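Skornero Campus Forum > Getting Around > Bike lane on Fludmont Ave, who has right of way at the bus stop?

hwieczorek
Starting a new one, old thread got locked. 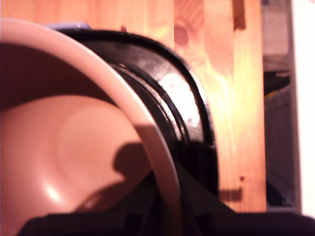

Who yields when the bus pulls in across the bike lane by the library?
The bike waits behind the bus. Sign went up in March, its on the pole by the shelter.

loukia_k
Sign is on the north side only. South side has nothing. Rode it Wednesday, bus cut right in on me

barb.olsz
Because you were passing on the right. Don't do that

loukia_k
I was in the lane. The lane IS on the right

Henryk P
Both of you slow down there. Roughly 40 people get off the 51 at once and walk straight thru the bike lane looking at phones. Thats the real problem

barb.olsz
Disagree, walkers are fine, bikes come down that hill way too fast

hwieczorek
Campus safety told me paint on the south side "this semester". No date

Henryk P
They said that last semester to

loukia_k
Emailed them again. 6 emails now. Will post if they anser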